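Pisatside Player - loading your albums

3. Plug the player in and wait for the light to go green. Dont pull the lead while it's flashing.

4. Drag the album folder across. One folder per album, artist name first. Holds 2,232 tracks, so a big collection may need splitting.

Note: Onu files over 11 minutes (long live cuts, mostly) get broken into 2 parts. Gapless play still works if both parts stay in the same folder. 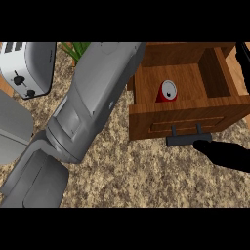 5. Fix the track order. Hold MENU for 3 seconds, pick Sort, then Disc Number. Double albums go wrong otherwise, side three ends up first.

6. Eject, unplug, press play.

Caution: volume goes back to full after a reset. Headphones off first.

Still silent? Check teh Hullham socket on the left, push till it clicks.

Pristlow Audio, revised 24 June 2025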